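Keep the Big Table

November 27, 2018

My cousin Elmarie Cele is getting rid of her dining table. She told me over the phone last week, in the voice people use for finally canceling the gym, and I'm afraid I argued with her for most of an hour. It seats ten if two of them are kids. She wants a counter with stools instead, and the space back, and she'd like to stop dusting a thing she uses (her words) at Thanksgiving and when the taxes are due.

I lost the argument, so I'm having it again with you.

I grew up in Skornville in a house where the table was too big for the room. If you were seated on the window side you stayed there until the meal was over, unless you went underneath, which we did until we were old enough to be yelled at for it. My parents paid $70 for it out of a church hall that was closing, and then had to take the kitchen door off to get it in. Homework happened on it. So did haircuts, and one February, when the pipes froze and we all lived in the kitchen with the oven open, my brother slept on it! He says it was comfortable. He has also slept in an airport and liked that, so weigh it how you want.

When I moved to Varkevden I did what everyone does and bought a little round one. Cute, white, good for two people and a candle. And here's what I noticed, slowly, over a couple of years: I stopped having people over. I still liked them! But if a third person came we ate with plates on our knees, and if a fourth came we went out, and going out with four people is a whole production now, with the parking and the one who can't do spicy and the check that has to be split on somebody's phone. After a while I'd hear myself saying "we should get together soon" to people I used to see every week.

So my opinion, and I know it's a lot to hang on a piece of furniture, is that the table comes first and the company comes second. People tell me they'd buy a big table if they entertained more. I think they've got it backward. You own the seats, the seats sit there looking empty, and one Wednesday you text the neighbors because you made too much soup.

I can hear Elmarie on this. She says I'm romantic about it because I don't have her floor plan. Fair enough. Her place in Tostholm is small, the rent is awful, and every square foot the table takes up is a square foot she's paying for. She also says a counter is friendlier, since everyone ends up standing in the kitchen anyway. I've been to plenty of those evenings and enjoyed them, but you talk to whoever is on your left or your right, all facing the backsplash like you're waiting for a bus. An argument can't really get going across the room. And nobody over seventy wants to climb onto a stool. My aunt just won't do it. She'll stand there with her coat on and say she can't stay long.

Then there's the mess objection, and I'll give up some ground here. A big table is a magnet for mail. Mine currently has a jigsaw puzzle on it, a sewing machine, a stack of library books, and a lamp I keep meaning to rewire. Before anybody can eat, somebody has to clear it. I used to be ashamed of this and now I think it's half the point, because a surface big enough to leave a project out on is a surface where projects get finished. I have never once finished a jigsaw puzzle I had to slide under the couch.

What gets me is how cheap they are. Since people started moving into smaller places, you can hardly give a good wooden table away. I went to the Le Roux estate sale this fall and the line was out the door for the lamps and the old records, and there was a solid table with two leaves, marked down from $200 to $157, and people were setting their coffees on it while they looked at other things. I saw a new one in a showroom the same month for $3,438. It was nice. It also had a care booklet, and I don't want to own a table that comes with a booklet. I want one where a ring from a hot mug is just another ring.

(If you do go looking, bring a tape measure and crawl under it. Check that the legs come off. Please learn from my parents and the kitchen door.)

I'm not saying everybody has to. Some people like their evenings quiet and their rooms clear, and I've had stretches like that myself and they were good ones. But if you've already got the big table, if it came down to you from somebody, or you bought it back when you had more people in the house, I'd ask you to give it one more winter. Push it against the wall if you need to walk past. Put the plants on it. Then invite five people, badly, on short notice, with store-bought pie.

Elmarie says the buyer is coming Saturday with a truck. I told her I'd be there to help carry, and I will be, and I'm bringing the tape measure, because I've been looking at my hallway and I think if the couch went somewhere else it might just fit.

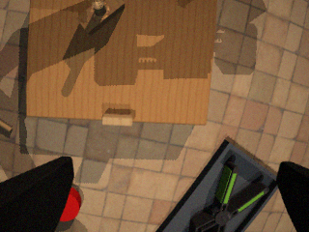 UNATHI MALULEKE

Unathi writes about home, food and neighbors from Varkevden.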